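Dunstan Releases Skustetti 2 Motion Planner for Two-Armed Mobile Robots

9/25/22 — Dunstan today released Skustetti 2, a new version of its planning software for mobile robots with two arms. The release adds a single solver for base and arm motion, so a robot can move through a doorway or a narrow corridor without stopping to hand control from one planner to another.

Earlier versions planned the base path first and the arm path second. Skustetti 2 treats both as one problem and checks each candidate path against the robot's own body as well as nearby walls and doors. 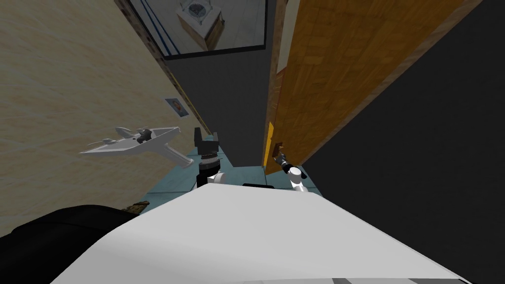 Simulated corridor view from Skustetti 2, with the right gripper open near the fixture on a wooden door.

The planner was tested in simulation on 3812 door tasks across 69 floor layouts. Median planning time was 345 milliseconds.

"Doors are where separate planners fail most often," said Funmilayo Nnaji, head of planning software at Dunstan. "The base blocks the arm, or the arm blocks the base. We now solve for both."

Skustetti 2 reads scene files from the Cunwood simulator and exports joint trajectories in the Dirno format. Existing license holders can upgrade at no charge. Support for sliding doors is scheduled for November.

Press contact: Rania Aoun, Dunstan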